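From: Hinata Furukawa
To: cloth-manipulation list
Date: Sep 14, 2026
Subject: Re: Grasp point selection from wrist view only

Trevor Fehr wrote:
> Your April note says the fold detector was trained on 400
> wrist images. Did you keep the crumpled starts, or only the
> flat ones? We tried the same on Sekico and it always
> chose the longest fold, also when this was a bad grasp.

Hello Trevor,

We kept the crumpled starts. The flat ones are 300 of the 400, so the crumpled cases are weak in this set, and I think you see the same effect as us. The network likes a long edge. With a bunched cloth the long edge is often only the top layer, and the lower layers stay on the table when the arm lifts.

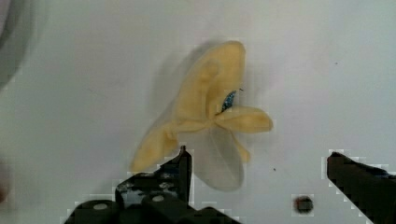

What helped us was to score each candidate two times, first from the approach height and again just before the fingers close. If the two scores disagree, the arm goes back up and turns the wrist. Imelda Tiongson added this to the Anis branch. It makes each trial slower by roughly 2 seconds - for us this is acceptable, but maybe not for you.

I have no good answer yet for blurred images at the low height. Shirley proposes to drop them before scoring, and I would like to test this on the 4000 unlabeled ones first.

Could you send me your threshold file?

Best regards,
Hinata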